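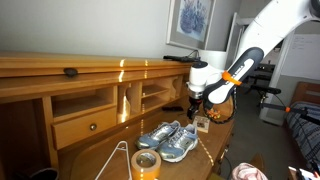 Week four, cable slack. I lost most of an evening at the Astley workshop to this, so please learn from me! Before you run your Corau build anywhere near furniture, swing the wrist through its full travel by hand and watch the cable. Mine loops down from the wrist over the desk, and a loop like that loves a drawer knob.

Now speed. Keep it at 30 per cent until you trust your heights (I didn't, and paid for a new finger).
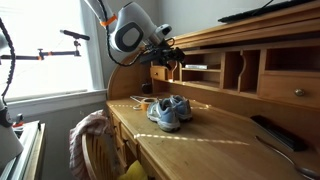 Approach heights come next, and you'll want one for each object. Shoes are a good starter – with the gripper hovering over the pair, jot down that height before you go any lower.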